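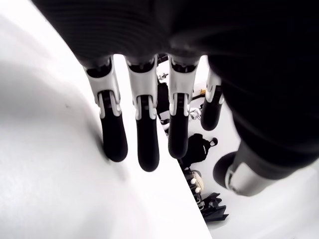 Re: [dranelau-users] Splitting the list archive by year

From: Margit Kvam
Date: Jan 2, 2022
To: dranelau-users

Csaba Oláh wrote:

> I went looking for the old thread on margin settings and gave up. The
> archive page loads everything at once and my browser stops responding
> before it gets to the bottom. Could we split it by year? I know Mayu had
> a script for this at one point. I would also be fine with dropping the
> oldest messages if they are no use to anyone.
>
> Separate question: does the Zela import still mangle footnotes, or was
> that fixed?

Csaba,

Yes to splitting. I would rather not drop anything. The early messages are where most of the template questions were first answered, and the manual still points to them in several places. If we remove them, those links go nowhere and I am the one who gets the mail.

I tried Mayu's script last night on a copy of the archive. It needed two changes. It assumed every message had a date header in the same format, and ours do not, because the messages that came over from the old Drarkumix server have the day and month the other way round. It also stopped at the first message with an empty subject. Both are fixed in my copy. I get 19 yearly files, the largest of which holds more than 1,000 messages. That one still loads slowly on my laptop, so I would like to break the busy years down by month. The quiet years can stay as they are.

There are 21 messages the script could not place at all. They have no date header and nothing useful in the body. I read through them. A few are replies in threads we can identify, and I can file those by hand next to the message they answer. The rest I would put in a page called "undated" with a link from the index. If anyone objects, say so before I start.

The part I am less sure of is old links. Every message now has a number in its address, and people have used those numbers in the manual, in their own notes and in the subject lines of bug reports. If the pages are split, the numbers have to keep working. Embla suggested a lookup page that takes the old number and sends you to the new place. I think that is the right way to do it, but I have not written one before. Embla, do you have something I could start from? Even a rough one would help.

Search is a different matter. The search box has only covered the latest 200 messages for as long as I can remember, and splitting the archive will not change that. Chanida looked into a proper index last April and the problem then was disk space on the host. We have more space now – I do not know if it is enough. I would like to get the split done first and look at search afterward, so please do not hold one up for the other.

On footnotes: partly fixed. The Zela import keeps the text of the notes now, but it restarts the numbering at each section heading. If your document has no sections you will not notice. If it does, the workaround is to import with headings turned off and put them back afterward. Kwon files come in correctly, so if you have the choice, save as Kwon first and import that. Very long notes, the kind that run over two pages, still lose their italics either way. There is a bug open for it and I have added your name to the people who get updates.

For the thread you were after, the subject was "inner margin on facing pages" and it was Chanida who started it. The short answer from it is that the inner margin is set in the page template and the document setting is ignored when a template is loaded. You have to change it in the template, save, close the document and open it again. Reloading the template alone does not pick up the change. I can forward you the whole thread if you want the rest.

I will leave the current archive page up while I work on the new one, at the same address, so nothing should break in the meantime. If you see a message go missing, please write to me off list with the subject line and the sender.

Margit

_______________________________________________
dranelau-users mailing list
To leave the list, send a message with the word "unsubscribe" in the subject.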